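Hondesach Kitchens – Product Development Meeting
Minutes, 9th September

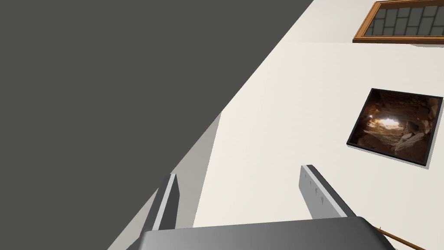 Simulated view of a gripper with its two fingers apart.

Present: recipe development, production, purchasing, labeling
Apologies: sales

1. Minutes of the previous meeting
Accepted with one correction. Item 4 should read "smoked paprika", not "sweet paprika".

2. Marinated mushroom strips (Kestedance line)
Recipe development reported on the third test batch. King oyster mushrooms were shredded by hand, pressed between trays under an 8 lb weight and marinated overnight in soy sauce, maple syrup, liquid smoke and garlic powder. Strips from the stems held their shape. Strips from the caps broke up during turning and will go into the chopped filling.
The tasters found the marinade too salty. Soy sauce is to be cut from 100 ml to 80 ml per tray and the difference made up with water – no change to the syrup.
Agreed: repeat the batch with the new quantities and bake for 40 minutes, turning once at the midpoint.
Action: recipe development.

3. Oven racks
Production asked for wire racks in place of lined trays. Strips on the racks browned on both sides but dripped, and the oven floor needed scraping afterward. Racks will be used with a lined tray on the shelf underneath.
Action: production.

4. Supply
Thongdee can deliver mushrooms in up to 40 cases per order. Purchasing noted that the last delivery contained mixed stem sizes, and thin stems dry out before the others are done. A minimum stem width will be added to the order form. The Eta brand of liquid smoke remains on the approved list.
Action: purchasing.

5. Labeling
Soy must appear in bold in the ingredient list. Wheat also applies if the current soy sauce is kept. A tamari version was discussed and deferred until the salt level is settled. The wording "bacon style" was left open – sales to comment in writing.

6. Other business
The walk-in cooler door seal has been replaced. Marinade tubs must carry the date of mixing on the lid and on the side.

Next meeting: late September, after the repeat batch has been tasted.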